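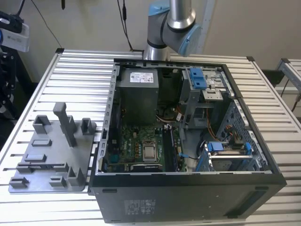

Halima Adebisi wrote to ask whether the Lirance carrier really does keep buttercream firm through a whole afternoon of drop-offs in June, as the leaflet says, and whether we would put that in writing. We wouldn't, and we told her so. She bought one anyway, which is her business, but her question is a fair place to start.

Lirance insulated cake carrier, tall model

Price: almost £200 with both shelves and the shoulder strap. Delivery is extra for the islands.

What it is

A square insulated box with a front door, a flat base and a lift-out shelf. It is meant for people who bake at home and take their own orders round to customers. You slide the cake in on its board and shut the door. The cold comes from gel packs that sit in a pocket in the lid, and you have to freeze those yourself the night before. It does not plug in. We mention it because the maker calls it a "cooling system" on the front of the leaflet, and several people have rung us looking for the lead.

What the maker says

Lirance says the door seal is good for 3000 openings. We have no way of checking that and we would like to know who stood there opening it. The seal is a soft strip that pushes into a groove and you can buy a new one from us for a few pounds, so if it gives up early you haven't lost the box.

Lirance also says the box is "spill proof". It will hold a bit of melted ice. Tip it on its side with a trifle in it and you will have trifle in your boot.

The "all day cold" line is the one we argue with most. All day from when, and with what in it, and how often is the door being opened? A cake that went in straight from the fridge has a much better chance than one that was finished ten minutes before you left the house. The box slows down warming. It won't chill a warm cake, whatever the drawing with the snowflakes suggests.

What we found

We lent one to Ifeanyi Usman for the wedding season on the Breltwood side of town, with the usual arrangement that he could say what he liked about it. His notes were short. Sponge and buttercream travelled well. Fresh cream he would do for a short run only, with a fridge thermometer in the box, and he'd want to see the reading before he handed anything over. Chocolate drips were fine until he parked in the sun. He disliked the strap, which digs in, and the door opens towards you, so in a small car you need the seat pushed well forward.

He also found that the gel packs sweat. Put a cloth under them or you'll get drops on the top of the cake. There is a plastic tray that is supposed to deal with this and it doesn't reach the corners.

Temitope Akpan had the older model for a while and reckons the new hinge is worse. We can't see much in it, but the old hinge was metal and this one is plastic, so perhaps she'll be proved right.

Size and weight

Takes one tall cake of 2 tiers, already stacked, or flat trays of cupcakes with the shelf in. Measure your board, please - your board and not your cake. Most of the boxes we get back come back for that reason. The handles are moulded into the sides and are all right for average hands.

Loaded up, it is awkward for one person on stairs. The leaflet shows a woman carrying it on one hip with a cup of tea in the other hand. Don't.

Cleaning

Wipe the inside with warm soapy water and leave the door open until it's dry. The shelf lifts out and can go in the dishwasher, top rack. The lining cannot be taken out. If something gets down behind the seal, pull the strip off, wash it and press it back in, starting at a corner.

Does it make you "delivery ready"?

So says the sticker. Owning a box doesn't settle anything with your local council. If you sell food from home you still need to be registered, and how you keep things cold on the road is your responsibility. Ask them what they want to see written down. Some officers will be happy with a simple sheet of times and readings, others want more. The "compliance card" that comes in the box is a piece of card with blank lines on it, and a notebook would do the same job.

Who shouldn't buy it

Anyone doing a couple of birthday cakes a month. A stiff cardboard box on the floor of a car with the air conditioning on has got a lot of cakes to a lot of parties. If you want something in between, the Pedham folding bag is much cheaper and keeps the worst of the heat off, although the sides flop and it needs a rigid cake box inside.

Anyone posting cakes, too. It's a carrier for your own car and was never meant to go with a courier.

In the box

Carrier, shelves, strap, drip tray, gel packs, card, leaflet. No thermometer, at that price.

Guarantee

Lirance gives 2 years on the body and hinge. The seal and the gel packs aren't covered. Keep your receipt, and send faults to us first, as we tend to get an answer quicker than customers do. Ask for Innes Cairns on the trade counter before noon.

Spare seals and gel packs are in stock. Replacement shelves are on order.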